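Action chunk length, revisited

Filed under: bimanual, policy learning

A few people wrote in after the June post to ask why I changed the chunk length and the data mix at the same time, and how I could then claim anything about either. Fair complaint. I have since rerun the comparison with the data held fixed, and the result is less flattering to the mix than the first version was.

The setup, briefly. The policy is a transformer that takes the camera images and both arms' joint positions and predicts a block of future joint targets. A long block gives smooth motion and fewer decisions per episode, but the arms are then executing a plan made from stale images. A short block reacts sooner and tends to dither, particularly when the demonstrations contain pauses. None of this is new. What I wanted to know was whether the best length for a bare table holds once the table is cluttered, where the policy has to pick the named target out of a group of things it could equally well grasp.

Training data is the Trernska set, 3,590 demonstrations, all teleoperated, all on the one enclosure. I had previously topped it up with Dratis episodes, which were recorded by a different operator at a noticeably faster pace. Those are out. Every number below comes from Trernska alone, same seed list, same augmentation, same checkpoint step.

The objects are a mixture of real kitchenware and toys, chosen for spread in size and finish. Reflective metal is in there on purpose. The draped black fabric stays up for all episodes, as I have no interest in solving background variation in the same experiment.

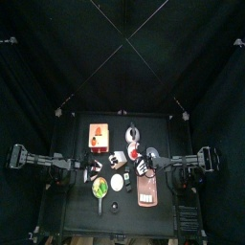
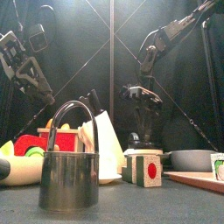
Evaluation was 100 trials per chunk length, split evenly between sparse and cluttered layouts. Rami Srour set the layouts from a printed list and did not know which checkpoint was loaded. A trial counts as a success if the named object is lifted clear of the table and placed inside the target region without the arm displacing any neighbour by more than its own width. The last clause is strict, and I would keep it. Without it a policy can plough through the group and still score well.

On sparse layouts the choice barely matters. The short, medium and long settings are within a couple of trials of each other and I would not read anything into the order. On cluttered layouts they separate. The long setting managed 39 successes out of the 50, the medium setting did slightly better, and the short setting did worst, which is the opposite of what I predicted in June. I had expected reactivity to pay off near obstacles.

Going back through the logs, the short policy's failures are nearly all the same failure. The gripper arrives above a gap between two objects, the predicted targets favour first one and then the other, and the arm hovers until the time limit. Each new block is reasonable taken alone. There is just nothing tying it to the previous one. The long policy commits and is sometimes wrong, but it finishes the episode.

I tried temporal ensembling on the short policy, averaging the overlapping predictions with an exponential weight. It removed most of the visible jitter and fixed very little. Averaging a left target with a right target gives you a target in the middle, and in clutter the middle is generally where you least want to put a gripper. Nine of the ensembled trials ended in exactly that kind of contact.

What did help was conditioning each block on the tail of the last one — the final few commanded joint positions, passed in as extra tokens. Karam, our inference server, already keeps a buffer of these for the safety limiter, so the change was small. With it, the short policy recovers to the level of the medium one. I have not run it on the long setting yet.

Caveats. One enclosure, one pair of arms, one operator's habits in the demonstrations. The time limit is also doing a fair amount of work in these figures, and if I doubled it some of the hovering trials would probably resolve themselves. I left it alone so the results could be set beside the earlier ones. Calibration was redone before the first batch and checked after the last, with no drift that I could measure.

The old plot in the June post has been marked as superseded. I have left it in place along with the original text, as at least two people have linked to it.

Next is the same comparison on Nerkik, which runs its control loop at a different rate. Chunk length counted in steps won't transfer between the two, so I will be restating everything in seconds first, and the config files need a tidy before that can happen.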